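Rellham Family Center
Home / Work With Us / Current Openings

Playroom Assistant, part time (20 hours a week)

Posted January 20, 2021

Rellham Family Center is hiring a playroom assistant for our Stelley Road building. The playroom serves children from 3 to 5 years old while their parents attend classes, appointments or meetings upstairs. Most children stay for an hour or two. Some come every day and some we see once.

The position reports to the playroom lead, Harriet Pettigrew. It is an hourly job at $17 an hour, with paid sick time and paid holidays when the building is closed. Shifts are Monday to Friday, either mornings or afternoons. Please say in your application which you prefer. We can't promise a mix of the two.

What you will do

Greet families at the door and sign children in and out.
Play with the children, on the floor if that is where they are.
Set out materials before each session and put them away after.
Wipe down tables, chairs and toys following the cleaning chart.
Write a short note for the parent if a child is hurt or very upset.
Help with snack. You will not be asked to cook.
Tell the lead when supplies are low or something is broken.
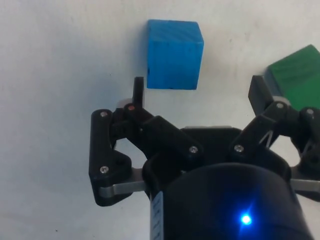
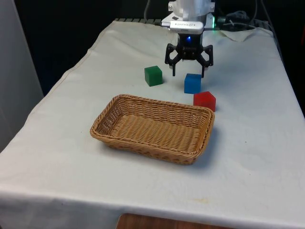
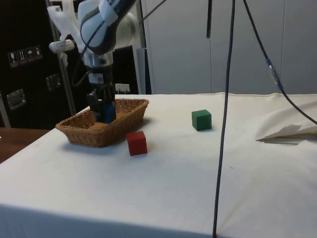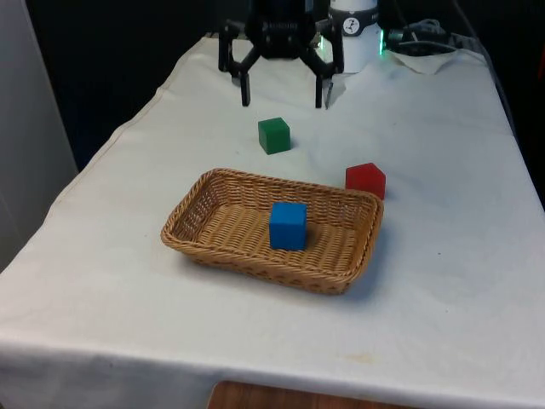 The assistant also looks after the small materials, a bigger part of the job than most applicants expect. Puzzles, blocks, beads and play food all get sorted at the end of a session, and anything with a sharp corner or a splinter comes out of use until the lead has looked at it. Painted wood needs checking too. A blue cube with dark spots along its lower edge, where the paint is thin or chipped, would go on the repair shelf to be looked at. Baskets are emptied and wiped on Fridays. If you find this kind of work dull, the job may not suit you – it takes up the last half hour of every shift.

What we are looking for

A high school diploma or GED.
Experience with young children. Paid work, babysitting and raising your own all count.
Able to lift 30 pounds and to get up and down from the floor.
Comfortable talking with parents, including when the news is not good.
On time. We cannot open the room with one adult.

Spanish, Cantonese or Hungarian is helpful but not required. You don't need a driver's license. The Fortin bus stops outside the building.

A background check and a current TB test are required before your first day. We pay for both. First aid and CPR training is done here and counts as paid time. Face coverings are worn by all staff in the building at present.

How to apply

Send a resume and a few lines about yourself to Jui-lin Au in the front office. A formal cover letter isn't necessary. Paper applications can be left in the box by the main entrance or picked up at our Wernavach office.

Interviews are with Harriet Pettigrew and Attila Bognár and last 30 minutes. If you are invited back, you will spend one session in the playroom and be paid for it. We ask for two references, and at least one should be someone who has seen you with children.

If you applied for the opening we had in October, you are welcome to apply again. Let us know and we will use the references we already have.

The position stays open until filled. Questions about pay or benefits go to Wen-hsiung Yuen, extension 17.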